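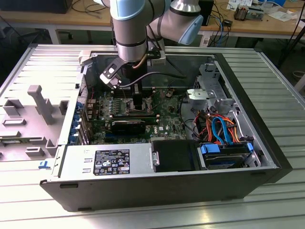 借出去的琴：卢秀珩谈Fidach乐器库和十年的捐赠

Stunley的老邮局关掉以后，一楼做过地毯店，后来又空了两个冬天。现在门上贴着一张开放时间表，推门进去是一条窄走廊，两边靠墙立着大提琴箱。走廊尽头的房间原来是分拣信件的地方，格子柜还在，格子里放的是松香、琴弦、弱音器和小号吹嘴，每一格都用铅笔写了标签。

卢秀珩在格子柜旁边的长桌上接待了我。她六十八岁，退休前在航运保险公司做理赔核算，丈夫沈柏年拉了一辈子中提琴，先在乐团，后来教学生。十年前两个人拿出一笔积蓄，办了Fidach乐器库，把乐器免费借给学琴的孩子和成年人。乐器库现在登记在册的乐器有344件，其中大约三分之二是弦乐。

我问她这件事是怎么开始的，她先纠正了我一个说法。

“你信里写‘创办人夫妇’，这个可以，但是乐器最早不是我们买的。最早那批琴是Burnthorpe中学不要的。学校把弦乐课停了，琴锁在体育馆后面的储藏室里，潮气很重。柏年去那边代课，看见了，回来跟我说有人要叫车把它们拉走处理掉。我说处理掉是什么意思，他说就是扔。”

他们向学校要了那批琴，学校同意了，条件是自己来搬，当天搬完。她借了邻居的面包车，来回跑了好几趟。琴先放在自家车库里，车停在街上，一停就是一年多。

“那一年里我们其实没有想要办什么机构。柏年把琴一把一把拿出来看，能修的自己先修，开胶的粘一粘，弦轴换一换。修好了，他就借给学生。学生的同学听说了，也来问。我是做理赔的，看见东西借出去没有登记，心里不舒服，就弄了一个本子。”

那个本子她还留着，是一本硬皮的旧账簿，前几页是他们家装修厨房的开支，从中间开始才是借琴记录。每一行写着琴的编号、尺寸、借琴人、家长、日期，最后一栏是“归还时的状况”。她说最后这一栏是从理赔表上学来的，到今天还在用，只是现在填在电脑里。

“‘归还时的状况’，很多人填‘良好’。良好没有用。我要他们写面板有没有新划痕，琴码有没有歪，弓毛还剩多少，弓杆直不直。写清楚了，下一个借琴的人才不会替上一个人背责任。小孩子最怕这个，他打开箱子看见一道印子，就以为是自己弄的，不敢说，琴就藏在床底下不还了。”

借琴的规则后来改过几次，基本的框架没有动。借期一年，可以续。不收租金，也不收押金。每件乐器都投了保，保费由乐器库付。借琴人要做两件事，一是每学期把琴带回来检查一次，二是孩子长高了要换大一号的时候，把小的那把先还回来。

押金的事他们讨论过很久。一开始是收的，收得不多。卢秀珩说她自己当时是主张收的那一方。

“我的理由很简单，收一点，人就会当心。柏年说不一定。我们收了两年押金，两年的损坏记录我都有，后来不收了，又记了两年，放在一起比。损坏没有变多。变的是来借的人，多了一些以前不会进门的家庭。有一位母亲后来告诉我，她在外面走廊看过那张押金表，看完就走了，过了一年听说取消了才又回来。她的女儿现在拉大提琴拉得很好，可是那一年就没有了。所以这件事上是我错了。”

她说这话的时候语气没有什么变化，一边说一边把桌上的几只琴码按大小排好。

乐器库的钱从哪里来，是我这次来主要想问的。当地的几家艺术机构近年都在缩减开支，音乐厅少排了场次，青年剧团把排练搬到了教堂地下室，Fidach的借出量却一直在涨。去年一年借出357件次，比库里乐器的总数还多，原因是小尺寸的琴周转快，一把八分之一的小提琴一年里可能换两个孩子。

“钱有三个来源。我们自己的那一笔，本金不动，用利息和分红，够付房租和保险。Fawzy信托每年给一笔维修费，专款专用，只能修东西，不能买东西。剩下的是零散捐款，有人每个月给一点，有人一次给一笔。买新琴、付那位兼职修琴师的工资，靠的都是零散捐款，所以每年到了秋天我都要算一遍，看看还能不能撑到第二年春天。”

她不太喜欢“零散”这个词，可是一直没找到更好的说法。捐款名单她自己维护，每一笔都写回信，手写。信的内容很具体，会告诉对方这笔钱换了哪一把琴的哪一个零件，琴现在在多大的孩子手里，不写名字。

“我以前收到过很多机构的感谢信，印得很漂亮，说感谢您的慷慨支持，让艺术之光如何如何。看完我不知道我的钱去了哪里。所以轮到我写，我就写‘您的捐款用于更换一把二分之一大提琴的尾柱和一套弦’。有人回信问尾柱是什么，我就再写一封解释尾柱。”

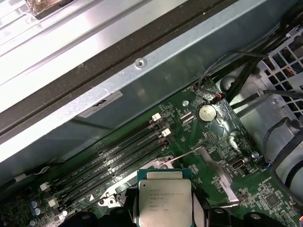 写信这件事也给她带来过麻烦。有一位捐款人读了信以后，想指定自己的钱只给某一个孩子用，并且希望孩子每年给他拉一首曲子，录下来寄给他。卢秀珩把钱退了回去。

“他不是坏人，他觉得这样有联系，有感情。可是孩子借琴的时候没有答应要给谁表演。一个九岁的孩子，今年想拉琴，明年可能想踢球，他有权利把琴还回来，不欠谁的。如果后面站着一位先生在等录音，他就不敢还了。我跟那位先生通了两次电话，第二次他有点生气。后来他又捐了，没有附条件，数目比原来少一点。我觉得这样也公平。”

我问她，别的捐赠人提出的条件里，有没有她接受的。她说有，而且不少。有人捐了父亲的小提琴，希望这把琴只借给十六岁以上的人，因为琴比较老，经不起摔。这个条件写进了登记册。有人捐钱买低音提琴，条件是低音提琴必须能上门接送，因为他自己小时候就是扛不动才放弃的。这一条她也接受了，乐器库因此多了一项送琴服务，目前只送低音提琴和竖琴。

“条件如果是为了琴，或者为了借琴的人，我都愿意谈。条件如果是为了捐的人，我就要想一想。也有分不清楚的时候。”

分不清楚的例子，她举了命名。Burnthorpe音乐厅重修的时候，座椅、楼梯、休息室的每一扇窗都可以认捐命名，她和丈夫也认了两把椅子。有人建议Fidach照样做，每一把琴挂一个捐赠人的名字。理事会开会讨论，意见不一致。

“反对的人说，孩子拿着一把写着别人名字的琴，不像是自己的。赞成的人说，这样能多募一笔钱，多买几把琴，多几个孩子有琴拉，名字写小一点就行了。两边都有道理，吵到很晚。最后的办法是名字不上琴，上登记册。谁想知道自己拉的琴从哪里来，可以来翻。来翻的人比我想的多。有的孩子翻完了，还会在旁边写一句话，写‘这把琴E弦容易断’，写‘它喜欢巴赫’。我没有管，随他们写。”

登记册就摆在门口的小桌上，谁都可以看。我翻了几页，最常见的留言是关于琴的毛病的，弦轴太紧，琴箱的拉链卡住，某个把位有狼音。有一页上三个不同的笔迹先后写了同一件事，说这把中提琴冬天声音比夏天好。

沈柏年在我们谈到一半的时候进来了。他两年前做过一次手部手术，现在不再演奏，每周还来几个下午，坐在里间调琴。他不太愿意接受采访，进门跟我握了手，说有问题问她就行。我还是问了他一个，问他作为一个专业的演奏者，怎么看库里那些工厂琴。

他想了一会儿才说：“工厂琴调好了，够用五年。没调好的好琴，学生三个月就不想拉了。弦太高，手指按下去疼，小孩子以为拉琴就是疼。很多人说自己没有天分，我把他的琴拿过来看，琴码高了两毫米。”

他说完就进里间去了，过了一会儿传出来拨弦的声音。

卢秀珩等门关上，补了一句：“他以前不是这么说的。年轻的时候他看见工厂琴就皱眉头。是修了那么多以后慢慢改的。”

调琴和维修占去了乐器库最大的一块时间。兼职的修琴师一周来两天，沈柏年做基本的调整，另外有一个从借琴人里长出来的小组，都是成年人，周末来学换弦、清洗指板、检查弓。换下来的旧弦不扔，还能用的收在一个饼干盒里，给急用的人应急。

Fawzy信托的维修费要求每一笔都有单据，年底交一份报告。卢秀珩说别人觉得写报告烦，她不觉得，她做了三十多年的核算，报告是她最熟的东西。让她头疼的是这笔钱只能修不能买。有时候一把琴修的钱比买一把新的还多，按信托的规定也只能修。

“举个例子，一把四分之三的大提琴，面板裂了，修要700镑。同样的钱可以买一把新的，质量也说得过去。可是这笔钱买不了新的。我跟信托谈过，他们的意思是，买东西的钱到处都有人给，修东西的钱没有人给，他们就是看准了这一点才设的这个基金。我当时听了不太高兴，回来想想，他们说得对。你去跟人募款，说买一把新琴，大家都愿意；你说补一条裂缝，大家就看手表。”

那把大提琴后来修了，现在借给一位快六十岁的女士，她个子小，用四分之三的正合适。卢秀珩说成年人借小尺寸琴的情况比外面想的多，店里却很少有人这样推荐，很多人忍着用全尺寸的琴，忍到肩膀出问题。

成年人目前占借琴人的三成多。这一块最初不在计划里，甚至遭到过反对。有理事认为乐器本来就不够，应该先保证孩子。卢秀珩的看法是全尺寸的琴本来就有富余，初学的孩子用不上，放在架子上也是放着。

“而且成年人还琴最准时。这一点我有数据。”

她给我看了那张表，然后又收了起来，说里面有名字，不方便登。

来借琴的成年人里，有夜班护士，有刚退休的公交车司机，也有小时候学过、中断了几十年的人。最后这一类人最容易在头一个月里放弃。她的解释是，他们的耳朵记得从前的水平，手不记得。乐器库后来开了一个慢速合奏小组，谱子都是改编过的，速度只有原来的一半，专门给这些人。小组每两周聚一次，地点就在原来的分拣间，人多的时候要把长桌竖起来靠在墙上。

“我自己也在里面，拉第二小提琴，最后一排。我五十八岁开始学的。以前家里有一个拉得那么好的，我不敢学。后来琴到处都是，站在那里看着你，也就学了。柏年从来不评论我拉琴，他一听我练琴就出去散步。我们结婚这么多年，他散步最多的就是这几年。”

说到合奏小组，她的话比前面多。小组第一次公开演奏是在Burnthorpe音乐厅的门厅里，时间排在一场正式音乐会之前，观众一边脱外套一边听。演奏到中间，一位低音提琴手翻错了页，大家先后停了下来，又从头开始。她说当时她很难为情，散场以后却有人过来问，这个小组还收不收人。

“他说他听见我们停下来，就觉得自己也能参加。这个人现在是我们的第一大提琴。”

她和丈夫对音乐厅的捐赠早于乐器库，至今没有停过。每年的数额不大，给的是日常运营，没有指定用途。我问她为什么不指定，毕竟她对自己收到的每一分钱都交代得那么细。

她说这两件事并不矛盾。“大机构最缺的就是没有指定用途的钱。人人都愿意出钱请独奏家，没有人愿意出钱修锅炉。我在那边的财务小组里坐过几年，看过他们的账，知道锅炉的钱是怎么凑出来的。所以我给的钱上面不写字，他们拿去修锅炉也好，付清洁费也好。我只有一个要求，年报寄给我看，我要看得懂。有一年的年报我看不懂，我打电话去问，他们派了一个年轻人来给我讲了一下午。那个年轻人后来自己也跟我说，讲完他才明白那张表有一处是重复计算的。”

对于小机构，她的建议正好反过来，能说多细就说多细。她认为小机构的信用是靠一张一张收据攒起来的，出一次差错，要好几年才补得回来。Fidach在第四年出过一次差错。

那一年登记系统从纸本换到电脑，两批编号重复了，有几把琴在系统里显示已经归还，人却还在用，另外几把显示借出，其实就在架子上。她花了一个夏天把所有的琴重新核对了一遍，给每个借琴人打电话。核对完，有三把琴怎么也找不到。

“我把这件事写进了当年的报告，给所有捐款人都寄了。有理事劝我不要写，说三把琴不多，保险也赔。我说保险赔不赔是一回事，人家给你钱，你丢了东西，你要讲。报告寄出去以后，停止捐款的有一位。另外有一个人把其中一把琴送回来了，他搬家的时候以为那是自己买的，看到报告里的编号才去对。还有两把到现在没有找到。”

那两把琴的编号还留在登记册里，状态一栏写着“未归还”。她不肯注销。
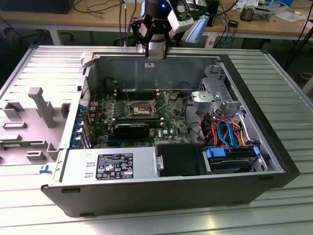 阿卜杜勒克里姆·本杰伦

我们中间休息了一会儿。有一个男孩跟着外婆来换琴，把一把二分之一的小提琴放在桌上，等着拿四分之三的。卢秀珩按那张表一项一项检查，每查一项就念出来，男孩在旁边跟着点头。查到弓的时候她问，弓毛上怎么黏黏的，男孩说是果酱。她在“归还时的状况”一栏里写了“弓毛，果酱，需清洗”，念给他听，问他写得对不对。男孩说对。

新琴是沈柏年从里间拿出来的。他让男孩把琴架在肩上，左手伸直去够琴头，看了看，说可以，又拿起琴来把四根弦校了一遍。男孩的外婆问要不要签字，卢秀珩把表格转过去，指给她看签在哪里，也让男孩在下面一行签了自己的名字。

“小孩子也要签。他签的那一行没有法律效力，我知道。可是他签了，琴就是他借的，不是外婆借的。”

祖孙两个走了以后，我问起她对这些孩子以后的期待。许多类似的项目在对外介绍时，喜欢提到自己出过几位考进音乐学院的学生，Fidach的材料里一个也没有提。

她说有，而且不止一个，她不登是柏年的意思。“他说考上音乐学院的，没有我们也能考上，晚两年罢了。我不完全同意他，有一两个孩子，没有琴就真的没有了。但是我同意不登。登了，别的家长来就会问，借你们的琴几年能考上。我们这里是借琴的，跟借书一样。图书馆不会说我们这里出过几位作家。”停了一下她又说，“好像也有图书馆会说。”

对于把琴还回来、从此不再学的人，她们也有一套做法。归还时不问原因，只问一句以后想不想收到慢速合奏小组的通知。大部分孩子说不想。有的过了几年又来了，换了一件乐器。有一个女孩先后借过小提琴、长笛和小号，最后在小号上停了下来，现在在镇上的铜管乐队里吹次中音号，乐器是乐队的，Fidach的小号她还了。

“她来还小号的时候有点不好意思，说前后麻烦了我们三次。我说这就是借的好处，买的话她妈妈要买三件。”

铜管乐器的数量是库里的短板，卢秀珩承认这一点。她和丈夫都不懂铜管，早期收到的铜管捐赠，有一些处理得不好。一把很不错的圆号因为阀门没有及时上油，卡死了，修了两次才修好。现在铜管和木管由一位从军乐队退下来的老师负责，每次入库他都要先吹一遍，吹不响的单独放。

打击乐他们基本不收，因为没有地方。定音鼓有人问过要不要，她亲自去量了尺寸，又回来量了走廊，只好谢绝。钢琴更不用说。有人打电话来捐钢琴，一个月总有几通，她会给对方一份清单，上面是附近还愿意收钢琴的学校和养老院。清单她每半年更新一次，名单越来越短。

“现在捐钢琴比捐什么都难。房子小了，搬一次钢琴的钱，够买一台电的。打电话来的人多半是父母过世了在清理房子，有的说着说着就哭了。他们不一定是非要捐给我们，就是希望有人要。我能做的也就是听他们讲一讲那架钢琴。”

谈到乐器库的将来，她把手里的笔放下了。房租合约今年到期，房东愿意续，租金要涨。她和丈夫也都不年轻了，本金那一部分在他们身后如何管理，已经请律师写好了文件。文件里规定本金不能动用，规定乐器不能出售，也规定了如果有一天乐器库办不下去，琴应该去哪里。

“最后这一条我写得最细。哪些琴给学校，哪些还给原来捐的人家，哪些给别的借用库，都列出来了。有人说这样写不吉利。我做保险的，没有什么吉利不吉利。当年Burnthorpe中学那批琴，就是因为事先没有人写过这一条，才差一点被拉走。”

接手的人还没有定。去年秋天他们登过招聘，来了几位应聘者，履历都很好，谈到工资就谈不下去了。她认为问题在自己这边，一个人既要懂琴，又要会管账，还要愿意跟家长和捐款人打交道，给兼职的钱是请不到的。今年的打算是把职位拆成两个，一个管琴，一个管人和账。管琴的人选已经有了眉目，是周末小组里学出来的一位，原来做家具修复。管账的还在找。

“我对管账的要求不高，账平，字写得清楚，肯写信。第三条最难。来面试的年轻人问我，能不能用模板。我说可以用模板，但是尾柱要写尾柱，弦要写弦。”

她自己打算再做两年。两年以后她想每周只来一次，来拉琴，不看账。我问她做不做得到，里间的拨弦声停了，沈柏年隔着门说做不到。

眼下最要紧的是秋季的换琴。每年九月开学前后，两周之内要经手的琴比其他任何时候都多，孩子一个暑假长高了，尺寸全变了。为了腾出时间准备，她希望今年要换琴的家庭早一点来登记，登记截止到6月30日，写邮件、打电话或者直接上门都可以。过了日期也不会不给换，只是要排在后面。

她还托我提一下琴箱的事。库里现在琴够，箱子不够，尤其缺四分之一和二分之一小提琴的硬箱。旧的没有关系，拉链坏的她们可以换，搭扣断了也能修，有霉味的请先打开晒两天。大提琴的软袋已经很多了，暂时不需要。

临走的时候她送我到走廊，路过登记册，翻到一页给我看。那一行登记的是Burnthorpe中学那批琴里编号最靠前的一把，是把全尺寸的小提琴，背板有一道修过的长裂缝。十年里借过它的人写满了旁边的空白，后来又贴了一张纸接着写。最近的一条是铅笔写的：肩托不配，要垫一块布。

“布在琴箱里，”她说，“是上一个人留下的。”

Fidach乐器库位于Stunley原邮局一楼，开放时间贴在门上，以门上的为准。借琴、捐琴及送琴服务请事先电话联系。慢速合奏小组常年接受报名，需自备谱架。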